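Home Recipes Small Kitchen Letters & Paper About Older posts

Fast little lunches, and a wall I can't stop looking at

I have been on a toast kick since March and I am not even a little bit sorry. It started when Lihua Lei gave me her rule for weekday lunches, which goes: one table, two appliances, and if you need a third you're making dinner. I laughed at her, then I went home and tried it, and I have eaten that way nearly every day since!

So this is a post about toasters and microwaves and bread, and also about foam letters, which I love more than a grown woman probably should.

Letters first. Cut-out foam on plain black cloth is such a happy combination. The cloth swallows up everything behind it and the colors just sing, especially the pinks and yellows. You don't need a matching set either. I like it best when every letter is a different color and one row is bigger than the other.
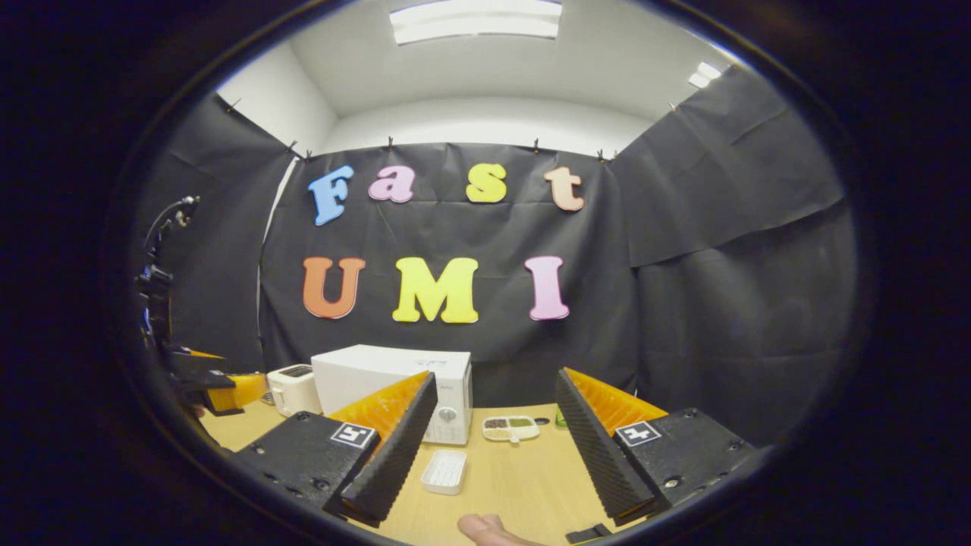
"Fast" on the top row, "UMI" underneath in the bigger letters. Look at that yellow M!

The black fabric is held up with little clips along the top edge, and I've become a total convert to clips. I tried tape in my own kitchen (Coughlan Street, second floor, radiators that have two moods) and the whole thing came down on my head one evening while I was buttering something. Clips hold! You can shift the cloth over an inch when it hangs crooked, and you can take it down to shake the crumbs out. Mine has creases all over it and I have decided that creases are fine.

Now, the toaster. A small white one on a light wood table is about my favorite sight in the world. I had a big chrome thing for years, bought at the Brutstead flea market, and it took up half the counter and browned one side only. The little one I have now does two slices, I can lift it with one hand, and it lives right out on the table where I can reach it from my chair.

Gráinne Lenihan wrote to me after the last toast post to ask if I had lost my mind about lettuce. Her position is that lettuce and heat should never meet. I used to agree with her, but give it a try with a sturdy leaf, just a few seconds, so the bread goes soft and warm and the green still has some bite left in it. Iceberg is no good for this. Romaine is better, and the outer leaves of a butter lettuce are lovely (pat them dry first, please).

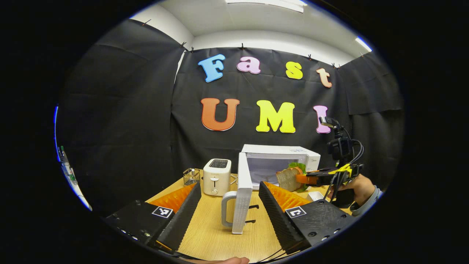

And if the bread comes out limp, you've gone too long. My microwave is a fierce one, so I stop at 7 seconds and check. Yours may want more. After that I add whatever's in the fridge, usually a bit of sharp cheese and a lot of black pepper, and sometimes the last spoonful of my neighbor's tomato relish if I've been good about saving it.

A wire basket on the table is the other thing I'd recommend. Butter knife, tongs, the bag clip that always wanders off, all of it goes in there and I've stopped opening drawers with sticky fingers.

Next time I want to try rye, and I've got a sheet of orange foam waiting on top of the fridge. I'm thinking "TOAST" over the window, all capitals, with the O a little crooked. Gráinne has already voted for "SOUP."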